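Home | Cells | Grippers | Spares | FAQ | Contact
Search this site Go

Wetside gripper cell: finger set-up and care FAQ
11th July, by Elsie Tipoki

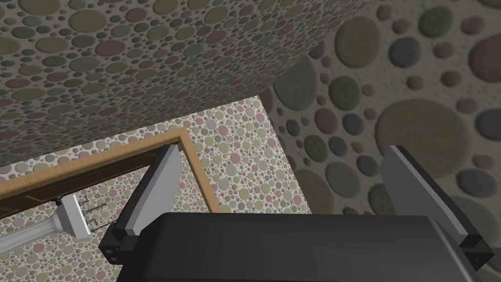 Which finger position should I use when checking alignment?
Use the open position. Set the Vetora controller to manual, open the gripper fully and wait for the position reading to settle. We run the same check in the simulator before touching the cell, and the wrist view should show both fingers leaning in towards the centre, with a clear gap between them and a black block at the foot of each. The nearer finger looks larger in this view. Do not adjust for that.

How often do the finger mounts need checking?
Every 100 hours of running, and after any collision stop. Check each screw with the torque driver from the Ramham kit. Replace any screw with a marked head.

One finger closes before the other. What now?
Clean both slides and run the homing routine again. If the offset is still over 2 mm, remove the fingers and inspect the mount faces for grit or burrs. Refit them on the same sides they came from.

What does fault 858 mean?
The gripper did not reach its open limit in time. Check the supply first, then the slides. Clear the fault only in manual mode.

When are the slides greased?
Every 3000 cycles, with the Antoniadis grease listed on the spares page. Wipe off the old grease first. The interval was shortened in June, so older cell labels may be wrong.

Can I test a new finger shape in the simulator only?
For reach and clearance, yes. Grip force must be measured on the cell.

Do I need to re-teach points after changing fingers?
Yes, if the finger length has changed. For a like-for-like swap, run the tool point check and re-teach only if it fails.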